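Informe de avance: comparación de pinzas y cámaras para la apertura de puertas y cajones
Proyecto Plemer, segundo periodo. 2018-11-03

Retomamos el informe donde lo dejamos en junio, cuando Kamolport aprobó la ampliación de la comparativa y nosotros todavía discutíamos qué pinza merecía pasar a la segunda ronda.

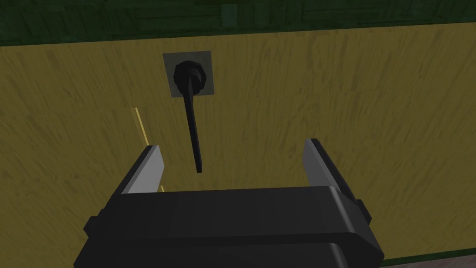

La buena noticia es que la discusión se ha acabado, y con datos. Hemos completado 688 intentos en simulación, repartidos entre dos pinzas y dos posiciones de cámara, todos sobre la misma familia de tareas: acercarse a una manilla de palanca, cerrar los dedos sobre ella, girarla y tirar. ¡Ha sido el periodo más productivo desde que empezamos!

Las dos candidatas siguen siendo las mismas. La primera es la pinza paralela de dos dedos rectos con almohadillas interiores, que en el proyecto llamamos Demo porque era la que usábamos al principio para las presentaciones. La segunda es la Rajput, también de dos dedos pero con la punta curvada, pensada para enganchar tiradores de barra. En junio casi todos apostábamos por la segunda (yo el primero, lo reconozco) y el resultado nos ha sorprendido bastante.

Con tiradores de barra horizontales la Rajput funciona de maravilla, eso no ha cambiado. Pero en cuanto la manilla es fina y cuelga casi en vertical, la punta curvada la empuja hacia un lado antes de cerrar. La Demo, en cambio, entra abierta con la palanca entre las dos almohadillas, y le basta con que la varilla quede más o menos centrada. Incluso cuando el centrado es malo, los dedos la recogen al cerrarse. Por eso proponemos seguir con la Demo como pinza principal y guardar la Rajput para la serie de cajones, donde de verdad brilla.

En cámaras la comparación ha sido más reñida. La posición trasera y alta, mirando por encima del cuerpo de la pinza hacia el panel, deja ver los dos dedos y la manilla a la vez durante la aproximación, y eso ayuda muchísimo al controlador. El inconveniente es que el propio cuerpo de la pinza ocupa una buena parte de la vista por abajo, así que perdemos la zona baja del mueble. La posición lateral no tiene ese problema, pero tapa una de las almohadillas justo al cerrar. Nos quedamos con la trasera y vamos a probar a subirla 60 milímetros para recuperar algo de panel.

También hemos cambiado los materiales de la simulación. Antes todas las puertas eran grises y lisas, y el detector de manillas aprendía a confiarse. Ahora alternamos colores fuertes y vetas marcadas, con herrajes oscuros, y el modelo ha dejado de confundir las juntas brillantes de la puerta con un tirador. ¡Qué alegría dio ver desaparecer ese error, que nos perseguía desde la primavera!

Quedan cosas por resolver. El giro de la manilla se atasca a veces cuando la muñeca llega a su límite, y el controlador reacciona tarde: insiste en girar en lugar de soltar y volver a agarrar. Tenemos una versión nueva que detecta el bloqueo por el par medido en la muñeca, aunque aún no la hemos pasado por la batería completa. Los parámetros de fricción de las almohadillas son otro punto delicado, ya que los hemos ajustado a mano y querríamos medirlos con piezas físicas antes de fiarnos del todo.

Para el próximo periodo pedimos mantener la dotación prevista y adelantar la compra de 8 juegos de almohadillas de recambio, con los que haríamos los ensayos de desgaste en el banco. Si Kamolport da el visto bueno, empezaríamos con la Demo montada en el brazo real y tres tipos de manilla. La serie de cajones con la Rajput iría después, con la misma cámara y el mismo controlador, para que los resultados se puedan comparar.

Los registros completos de los intentos y la tabla de configuraciones están en la carpeta compartida del proyecto.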